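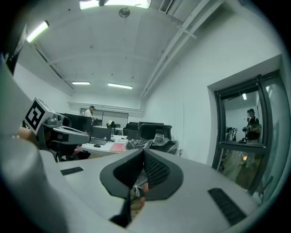
Home Builds Interviews Tools Parts Forum About

Last updated 25 June 2026

Clavik is a pair of hand-held grippers and, at the other end of a long cable, a small arm that is supposed to copy what the grippers did. The person behind it rents a desk in the shared workshop at Hollenbridge, on the edge of Furville, and works on it in the evenings with whoever else is in. We talked twice, once by phone and once at the desk.

The arm came first. "I had it moving in November," the builder said. "It could go to a point and come back. Then I wanted it to pick up a sock and I found out I had no idea how to write down picking up a sock."

The first answer was a joystick. It was slow, and the arm overshot anything smaller than a mug. The second was to leave the arm switched off and do the job by hand with a tool shaped like the arm's own gripper, recording the whole time. "You hold it, you do the task, and later the arm gets the path. I'd read about other people doing it. I didn't come up with it."

The body of the tool went through 19 versions. The early ones were too heavy at the front and made the wrist ache within a few minutes. Most of the changes were to the handle, which moved back a little each time. The fingertips changed less. They close into a notch, and the soft pads can be swapped when they wear. The pads are cut from sheet ordered from Wouters, where the builder also gets screws and bearings. "I bought too much of the sheet. I'll be cutting pads for years."

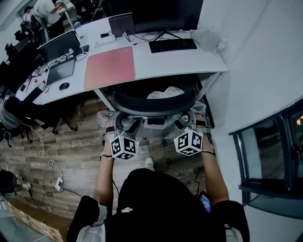

Position was the part that took longest. A gripper that opens and closes is easy to log, but the arm also needs to know where the hand was and which way it was turned. The builder tried motion sensors alone for a couple of months. "They drift. You put the thing down on the desk, walk off for coffee, and according to the log it has gone through the wall."

The fix was printed square markers, read by a camera. They need a flat face and decent light, and they need to stay put. A marker that has slipped a little on its mount still reads perfectly well, so the error doesn't show up until the arm misses. The builder now checks the mounts before every session, which adds time, and a full setup with two people can take up to 30 minutes. "Then someone opens a window blind and we do it again."

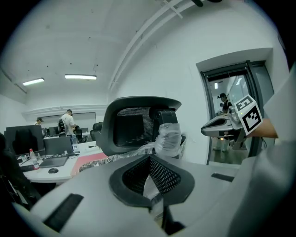
Choosing tasks has been less technical. Early on it was blocks and cups, until the builder got bored and started using whatever was in the room. Plastic film, the kind that comes draped over a new office chair, is on the current list and is going badly. It's clear, it crinkles and it throws back the ceiling lights. The cube on top of the gripper stays readable through most of it, with a black-and-white code on each face you can see, so the position data is fine. "I know exactly where the gripper was. I just don't know what the plastic was doing."

So far there are 2301 recordings, of which 337 have been thrown out. Most of the bad ones came from a marker turned away from the camera at the wrong moment. A second camera would help, and the builder is pricing one.

The arm can now pick up a sock and put it in a box, more often than not. Folding is a long way off. Asked whether there would be plans to download, the builder said yes for the gripper, once the handle stops changing, and no for the arm. "The arm is a mess. I'd be answering emails about it forever."

Comments (4)

guest
What do you glue the markers down with? Mine curl at the corners after a week.

benchgoblin
Spray adhesive on card, then onto the cube. Matte paper too, glossy gave me glare under tube lights.

guest
Thanks, will try matte.

oldservo
Same trouble with drift here. I gave up on sensors alone after one weekend, so a couple of months is patient. Please post the gripper files even if the handle isn't final.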